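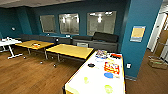 Why does a package need more than one layer?
Because one material can seldom do all the work. A layer that stops moisture may tear easily, and a layer that takes ink well may let air pass through it. The maker joins several thin layers so that each one covers a weakness of the others.

Packaging Materials, Unit 2: Layers and Barriers
Handout, 2021-12-02

Terms for this unit
Barrier: the resistance of a material to gas, water vapor, light or smell.
Laminate: two or more layers joined with glue or heat.
Seal layer: the inside layer, which melts first and closes the package.

In our course the standard case is the Triltex film, used by the Endham bakery for its dry biscuits. It has an outside layer for printing, a middle barrier layer and an inside seal layer. The middle layer is the thinnest and also the most expensive — please remember this when we discuss cost.

Shelf life
The bakery compared two films in June. Biscuits in plain film stayed crisp for 40 days. In Triltex film they stayed crisp for 91 days. Both groups were kept in the same store room at Grube, with the humidity at 69 percent.

Cartons are a different matter. Cardboard protects against pressure, but it gives very little protection against moisture. For this reason many dry foods are sold in a bag inside a carton.

Reading for next week: the Flindora course booklet, chapter on heat sealing. Bring one empty food package from home, clean and dry, and try to name its layers before class.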